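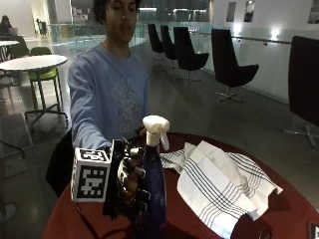
Fig. 1. Sensor glove with marker cube, gripping a spray bottle during a tabletop recording.

Unit 6: Reading a product offer. The Kultari teaching kit

Handout to go with the session led by Vittoria Messina. Bring it to the lab afterwards, there is space at the end for your own notes.

What is on offer

Kultari is sold by Orkelau as a "complete route from hand to robot". You put on a glove, do a job at a table, and the recording is meant to teach a robot arm to do the same job. The price on the sheet is 1,399 for one glove, one marker cube, the cable and a year of the software. The arm is extra. So is the second glove, if your task needs two hands, and most household tasks do.

Look at Fig. 1 with that in mind. One hand is in the glove. The other is bare, with its fingers by the neck of the bottle, and a glove on the first hand tells you nothing about what the second one is doing. If the bare hand is steadying the bottle, the robot will need something to steady it too. Orkelau's brochure deals with this in one line: "supports natural two-handed work". Ask what "supports" means there. When Nawal Shehata put the question to them by email the answer was that the other hand "may be present".

How the position is found

The finger joints are read by the glove itself. Where the hand is in the room is a separate matter, and for that the kit relies on the square black and white markers on the cube. A camera has to see at least one face clearly. Turn the wrist too far, or reach behind something tall, and the position is lost until a face comes back into view. The software fills the gap with a guess and, in the version we were lent, does not flag that it has done so. I regard this as the most serious fault in the product. Hala Belhaj's group found it only by playing recordings back slowly and noticing that the hand moved in suspiciously straight lines.

The claims, one at a time

"Learn any task from 24 demonstrations." No list of tasks is given. In the small print the tests were done on picking up and placing a block. Squeezing a trigger while holding a bottle is a different sort of problem, and so is anything with cloth. A folded towel never lies the same way twice.

"300 hours of glove life." This is for the finger linkages. The cable has no figure at all. Ours began to drop out in April, at the plug end, and the replacement came from Fiswood, who turn out to make the part and charge for postage.

"Works in any room." Ask about shiny floors, glass and bright wall lights. The manual has one sentence on lighting and it says "avoid glare".

"100% of users would recommend." No number of users is given. Youssra Belkadi asked for one and was sent the brochure again.

What is fair to say in its favour

The finger readings are good. Dalia El Idrissi compared them with readings taken by hand and the differences were small enough to ignore for our purposes. The setup is quick once the camera is fixed in place. The Benjelloun glove, which we looked at in Unit 5, has neater software but took far longer to calibrate.

For the lab

Work in pairs. Choose one claim from the brochure and write down what you would have to measure before you believed it. Then write down what result would make you stop believing it. Keep both answers to half a page. "More testing is needed" will get no marks unless you say which test.

Reading: the Kultari manual, sections 2 and 4. Skip section 3, it repeats the brochure.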